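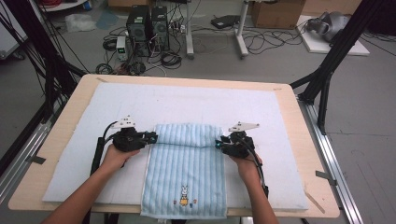

We've stopped folding the towels in our house and started rolling them, and I've now had two people ask me how I do it, so I'm writing it down.

The bathroom shelf is narrow and deep. Folded towels went on it in a stack, and whoever wanted the one at the bottom pulled it out and left the rest leaning. Rolled ones sit next to each other with the ends facing out. You take one and the others stay where they are.

I work on a table with a padded mat over it. A bare tabletop is fine, but the towel slides on it when you pull. Lay the towel out lengthwise in front of you and smooth it with your palms from the middle to the sides. Most of a bad roll comes from a wrinkle left in at this stage.

Take hold of both side edges at the far end and turn the end over toward you. Keep the two hands level. If one gets ahead of the other, the roll comes out as a cone and you have to start again. I do a few inches, stop, pull it snug, and do a few more. The first turns should be the tightest.

If a towel has embroidery near one end, like the blue striped one with the bunny on it, put that end closest to you. It gets rolled last and ends up on the outside. I did it the other way for months and all the pictures were hidden in the middle.

Bath sheets are too wide for our shelf, so I fold them in thirds the long way first. The thin kitchen towels can be done two at once, one on top of the other. Washcloths I don't roll. They come undone, and they fit in the drawer flat.

Darius Krūmiņa wrote to say he uses rubber bands on his. I tried that in April and they left a dent in the thick ones. A snug roll pushed up against its neighbor holds without anything.

The sheets are next. The fitted ones are still in a heap on top of the dryer, and I haven't found a way of doing them that I like. If I do, I'll post it.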